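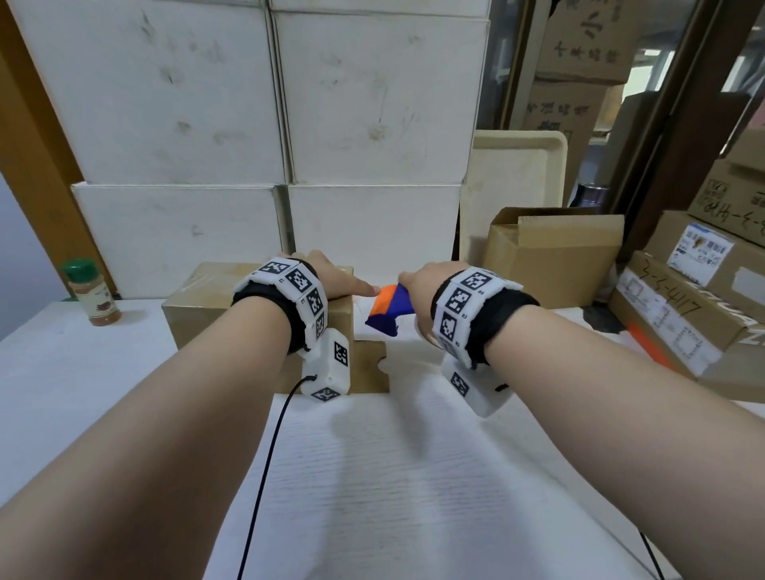

The Piretti open day promised a look behind the scenes of the toy trade, and behind the scenes is mostly cardboard. I got there at 2 with visitor badge 112 and was walked past white cartons stacked higher than they needed to be, brown ones waiting to be filled, and one orange-and-blue blaster I was far too pleased to see.

Packing is slower than you'd think -- every toy has its own opinion about which way it goes in. The tour cost 18 dollars. Coffee was extra, and tasted of tape.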